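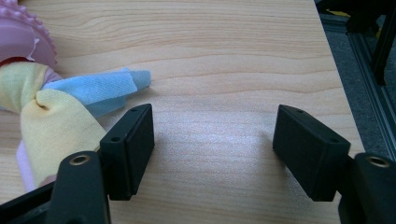
Fingers open over the table, toy at the left.

Hand-held gripper demos: pick up a knotted dog toy by the ball or by the fabric?

Posted in Teaching by Demonstration, Vetlow Community Help

I'm recording demonstrations with a hand-held gripper for a tidy-up task. The robot has to pick up a dog toy from the table and drop it in a white plastic bin. The toy is a fleece rope, knotted, with a bumpy pink rubber ball threaded onto it. The arm that will run the policy is a Galang with the same flat black finger pads as the hand-held one, so the grip should carry over.

I have 60 demos so far and training is done in Drulavetti with the default settings. In 14 of the demos I grabbed the fabric, because that's what was closest. In the rest I went for the ball. The trained policy seems to want both. It comes down between the ball and the knot, closes on a bit of loose fleece, lifts, and the toy swings or slides out. When it does get the ball it's fine.

What I'd like to know:

Should I throw out the fabric grabs, or record more of them so it learns both?

Does it matter which way the fingers line up with the rope? On the ball I usually come in from the sides so the rope goes through the gap between the pads.

Do I need to start from the same place each time? At the moment I start wherever my hand happens to be, and sometimes the ball is hardly in the camera's view at the start.

I'd rather not redo all of it if I can help it. My wrist is sore. 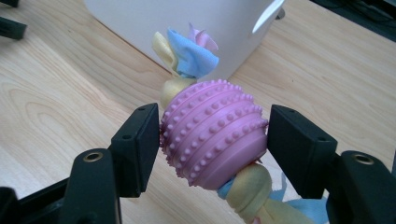 Replies

kelpie_bench
Marked as helpful

Take the 14 out and train again before you record anything else. It's a quick check and you don't lose the files. I had the same trouble with socks. Half my demos took the cuff and half took the toe, and the arm went for the middle of the sock, where there was nothing worth holding.

Mixed grips can work, but only if there's a clear reason in what the camera sees. If you take the fabric only when the ball is out of reach, the policy has a chance of picking that up. If you take it because it was handy that time, it has nothing to go on. With 60 demos I'd stick to the ball.

On finger direction, what you're doing is good. Pads on either side of the ball and the rope running out through the gap. If you come in across the rope you'll pinch fleece between a pad and the rubber, and it'll feel solid in your hand while you squeeze harder without noticing. The arm won't squeeze harder. Turn your wrist early, well above the table, so the turn is plainly part of the approach. If you leave it to the last couple of centimetres the demos all look different at the point where it matters most.

On starting position: don't use one fixed spot, but do start high enough that the whole toy is in view, including the ball. Pause there for 2 seconds. Then go. If the ball is out of view at the start, the policy is learning to search as well as to pick, and that's a harder job than you've set out to teach.

Move the toy between demos too. Pick it up, drop it, and leave it how it lands. I wouldn't straighten the fleece.

Rosard user

We just put tape on the fingers. Worked for us on cloth. Never tried it on a rubber ball so can't say.

tin_shed_robotics

Agree with the first reply on the ball, less so on deleting everything else. Some day the toy will land with the ball underneath and the knot on top. I'd keep the fabric demos in a separate folder and come back to them once the ball pick is reliable. When you do, grab a knot and leave the loose ends alone. A single layer of fleece between flat pads folds up and slips.

Two smaller things. Check how fast you close. When people get tired they snap the fingers shut and lift in one motion, and the arm copies the lift before the grip is on. Close, hold still for a moment, lift straight up, then go over to the bin. Also watch the release. Fleece ends can hang well below your pads, so bring the toy over the opening high enough for the ends to clear the rim. I had 6 demos where they caught on the edge and I only noticed when the arm started doing it as well.

For the wrist, do them in short sets and put a stool under you so your elbow is level with the table. Mine was fine after that.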